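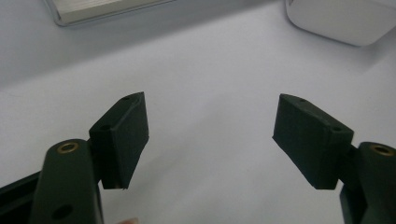 Dark green, nearly black, with a brass insert near the top of the left arm.

The apartment was listed as a "junior one-bedroom," a phrase I had to read twice on the bus to Pridthorpe. It came to 390 square feet. The bedroom was junior in the sense that it had yet to develop a door.

I had been renting in Jemivstead for six years, long enough to believe I understood the business. You called the number in the window, a person with keys let you in, and you both pretended the radiator was fine. Then my landlord sold up, and in February I went looking for a new place and found that the language had moved on without me.

Closets are now "storage moments." A kitchen along one wall of the living room is "integrated," and a window facing another window is "neighborly." At the Griltlow, a former feed warehouse where the rent for a studio starts at $1052 a month, the hallway is described as a "resident gallery." There was a bulletin board in it. Someone had lost a cat.

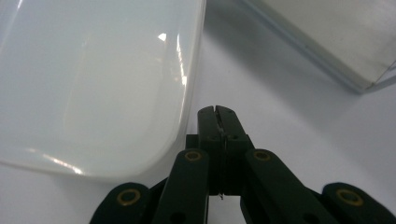 White and glossy, with a highlight near the upper middle.

Most of the better buildings are handled by Nair, the leasing office across from the Pridthorpe station, and Nair has a process. First you fill out an interest form. The interest form entitles you to a tour, and the tour entitles you to an application, which costs $200 and is not returned if somebody else was interested faster. I asked what the money paid for and was told "processing." I pictured a very large machine.
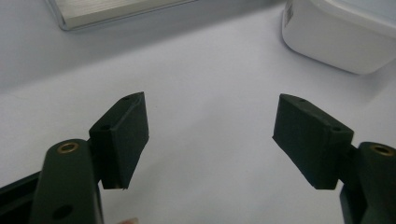

Open wide over a white surface.

The tours themselves are brisk. Mine began at four in the afternoon and was over by ten past, including the roof. I asked to run the shower and the leasing agent looked at me as if I'd asked to use it. (Run the shower anyway. Also flush, open the oven, and stand quietly in the bedroom for a full minute listening for the upstairs neighbor's treadmill.)

I ended up taking the junior one-bedroom. There was a $300 move-in fee, separate from the deposit, and a further form about bicycles, although I don't own one.
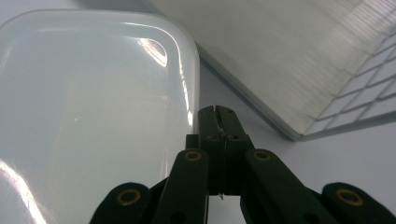
Light along a raised lip and a rounded corner.

I've been in for a month now. The bed fits if the closet stays open, and the closet stays open because the bed is in front of it. The window gets good sun until noon. Last night I had two friends over for dinner, and we ate in what the lease calls the flex area, with one of us sitting on the junior bedroom.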